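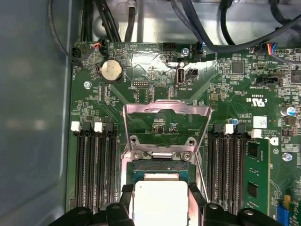
服务器主板，处理器位于插槽上方。

克利维克（Cliveck）拍摄补贴拖款，《费凯特》剧组称尾款仍未到账

克利维克市影视拍摄补贴又出问题。去年在当地取景的长片《费凯特》（Fekete），制片方昨晚发声明，说市里答应返还的拍摄开支只到了第一笔，剩下的一直没有下文。影片已经剪完，音乐也录完了，钱没来。

制片公司叫德雷蒂索夫（Dretisow），规模不大，这是第二部长片。制片人胡迈拉·穆加尔（Humaira Mughal）上午接受电话采访，语速很快，中间断线一次。她说总共应返452万，目前收到125万。“合同上写的是交齐票据之后分两笔付，票据1月就交齐了，对方也签收了。签收单我手里有。”

市影视办的说法不一样。负责人索海勒·多加尔（Sohail Dogar）说，材料“收到”和材料“通过”是两回事，审核还没走完。卡在哪里？他说主要是外地人员的食宿和一部分车辆租赁，发票开票方和实际服务方对不上。多大金额，他不肯讲。

穆加尔听到这个说法不太高兴。她说车辆那部分早在开机前就报备过，当时影视办的人还帮忙介绍了车队。“介绍的时候没说发票不行。”

先说补贴怎么来的。克利维克前年推出这项办法，外来剧组只要在本地拍满规定天数，本地开支就可以按比例返还，演员片酬不算，群演算，住宿算，搭景算一半。当时宣传做得很大，火车站里都贴了海报，码头、旧法院和河边那条老街都列进了推荐取景地。头一年来了不少广告和短片，长片只有3部，《费凯特》是其中投资最高的。

办法本身写得不算细。什么叫“本地开支”，文件里一句话带过。本地注册的公司从外地租来的灯光器材，算不算？外地司机开本地车，算不算？几家剧组问过，得到的答复口头居多。多加尔承认早期“有些解释没有落到纸面上”，说新版细则正在改，改完会公开，时间没给。

剧组这边的压力主要在后期。声音混录和字幕都排好了档期，混录棚要先付定金。穆加尔说公司先拿别的项目的钱垫上了，导演的尾款和几位部门主管的酬劳还欠着。她没有否认正在和一家银行谈过桥贷款，利息多少也没讲。

导演福尔亨西奥·巴罗索（Fulgencio Barroso）没有接电话，回了一条短信：“片子会按时交。其他问制片。”再问，没回。

《费凯特》讲一个退休渡船船长回到河边小镇卖房子，房子卖不掉，人也走不了。主要场景都在克利维克，码头那几场是夜戏，当时封了半条河滨路，附近几家店铺因此有意见，后来剧组给了补偿。拍摄期间本地群演前后用了大约50人，多数是社区戏剧班的学员和码头一带的居民。

群演的钱倒是结清了的。西德拉·瓦赖奇（Sidra Warraich）在片里演卖鱼的女人，有两句台词，她说工钱收工当周就到了，盒饭也还行。“夜里冷，一条鱼拿了好几个晚上，我闻都不想闻了。”她还不知道补贴的事，听完问首映还办不办。

首映目前没有取消。原计划放在克利维克老电影院，市里出场地，剧组出人。影院方面说档期还留着，海报样子也看过了，就等最后确认。影视办也说首映和补贴“分开处理”。穆加尔的原话是：“到时候我们会去。台上讲什么，看那时候钱到没到。”后面笑了一声。

受影响的不止一家。奥尼克斯（Onix）是本地搭景公司，《费凯特》里渡船售票亭和船长家的厨房都是他们搭的。老板诺曼·阿赖因（Noman Arain）说德雷蒂索夫还差他一笔木工和拆景的费用，数目不算大，但拖久了也难受。他对两边都有话说。剧组应该早点打招呼，市里应该早点给准话。仓库里现在还放着售票亭的两面墙，原本说首映时摆在影院门口，他就没拆。“占地方。下个月有别的活要进来，再不来拉我只能拆了。”

阿赖因提到，另一个外地剧组上个月来看过景，问得最多的也是返款几时能到。看完景走了，到现在没消息，他不愿意说是哪家。影视办对此的回应是，看景之后不来很正常，原因很多，不能都算到补贴头上。

有没有别的剧组也没拿到钱，目前说法不一。多加尔说短片和广告类的返款己经全部结清，长片里另外两部“一部结清，一部在走流程”。走流程的是哪部，他没讲。记者查了市里公布的付款清单，只更新到去年秋天，后面空着。问为什么没更新，答复是系统在换，录入晚了。

议会文化预算小组那边，下次例会的议程里有补贴这一项，列在后半段，排在图书馆屋顶维修后面。是否请剧组到场说明，还没定。多加尔表示他本人会去。穆加尔说没收到邀请，收到了也会去，坐车两个多小时。

至于办法会不会停，现在没人松口。预算里下一年度的拍摄补贴还留着，数额和今年一样。也有议员私下提出要设上限，单部片子返多少封顶，这样长片可能就不太合算了。德雷蒂索夫的下一个项目本来也打算放在克利维克，剧本写的还是河边，现在穆加尔说在看别处，包括下游的两个镇子。

截至发稿，影视办又来电补充了一句：车辆租凭部分可以用行车记录和付款凭证代替发票，剧组补交即可。转告穆加尔，她说第一次听说，行车记录要去找车队要，司机换过几个，不知道还全不全。下午她会让会计先打电话问。

影视办要求补交材料的书面通知，剧组到下午4点还没收到。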